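Search this blog
Go

May 23, 2018
Posted by the author

I quit buying lunch at work in January. The deli downstairs had raised its prices again, and when I added up the receipts in my desk drawer they came to $272 for the month before. I didn't set out to write about it, but a few readers asked how it was going, so these are my notes.

Lunch now comes from home. On the evening before, I cook a pot of rice or barley, roast whatever vegetables are left, and put it all in the same two containers. I shop at Premholm for the grains and at the Chala market for the rest. The market closes at two, which took me a while to remember.

The harder part was the afternoon. By four I used to walk down to the Burnis machine for chips, and a packed lunch did nothing to change that. I keep snacks within reach of my chair now, and I eat them when I'm hungry and leave the machine alone. 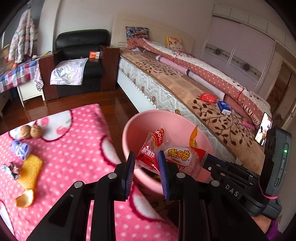
Does packing lunch take a lot of time? It takes me 50 minutes on a cooking night, and I cook every other night, so the nights between are free.

I have had a few failures. Lentil soup leaked through my bag onto a library book, and I paid for the book. Cold pasta is not something I want to eat twice in a week. I tried a Dullano steel lunch jar and sent it back, as the lid stuck every time I closed it.

My plan is to put $2000 aside by the end of the year and spend it on the bathroom floor. So far the money has gone into the savings account on payday, before I can get at it. I'll post the barley recipe next time.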